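Products > Hand-Held Tools > Paired Gripper Set

Paired Gripper Set for Task Recording
By Felicja Szewczyk, Grosbridge product desk
Updated July

The Grosbridge paired set is two hand-held grippers, left and right, made for recording everyday work that a robot will later be asked to do. A person holds one in each hand and does the job with the jaws instead of fingers. Cleaning, tidying, folding and putting things back on shelves are what most customers use it for.

Each gripper carries a marker cube behind the jaws. The cube lets the software follow where the tool is and which way it is turned. Both grippers of a pair are built the same way, so a left-handed worker doesn't need a special version.

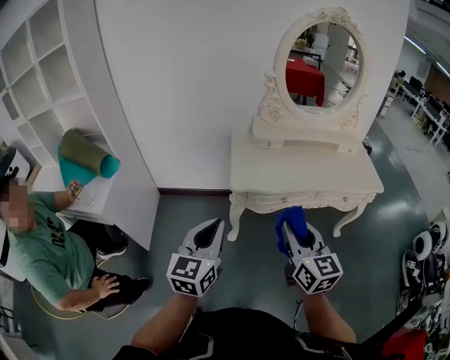
Paired set in use at a vanity table, cloth held in the right-hand jaws.

What the job looks like

Most sites that buy this set already have cleaners, room attendants or stock staff who know the work well. Those are the people we suggest you train on it. An engineer can learn to wipe down a mirror, but someone who does it for a living will get into the corners of a carved frame without thinking about it, and that is the kind of movement you want on record.

Toledo, our furnished-rooms package, was put together with the housekeeping team at Luststead. Alois Auer runs that team and was asked to give up two people for it. He rotated the whole crew through instead, a half shift each, so that no one was left behind on rooms. The recording shift there now ends at noon on Friday and the crew goes back to normal duties after lunch.

Subira Kombo has worked at Luststead for 12 years and was one of the first to try the grippers. "My forearms were tired the first week," she says. "You hold a cloth differently when you can't feel it. After that I slowed down and it was fine. I did ask what happens to my job, and I asked it more than once."
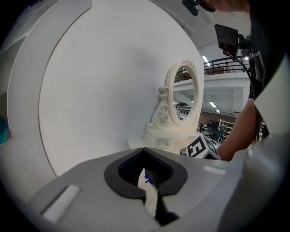 Luststead put its answer in writing before the second round began. Recording hours are paid at the trainer rate, staff can decline a session, and room assignments stay with the people who have them now. We can't set those terms for a buyer, but we will share the template on request - several sites have used it with small changes.

Planning your sessions

A first package normally covers one type of task and 800 recorded runs. Split between four people, that is 200 runs each. Keep runs short and let people swap out when they want to. Small drawers, knobs and raised carving take more practice than flat surfaces, so leave them until the second or third day.

Keyvan Talebi handles setup and the first day of training at your site. He will also go over break times and grip fit with each person.

In the set

Left and right gripper
Marker cubes, fitted
Cables
Printed quick guide
One day of on-site training

Replacement jaws and cubes are stocked at Brutthorpe and ship separately. For orders of more than one set, ask for Azlan Hartono.

Contact Grosbridge sales | Copyright Grosbridge | Back to top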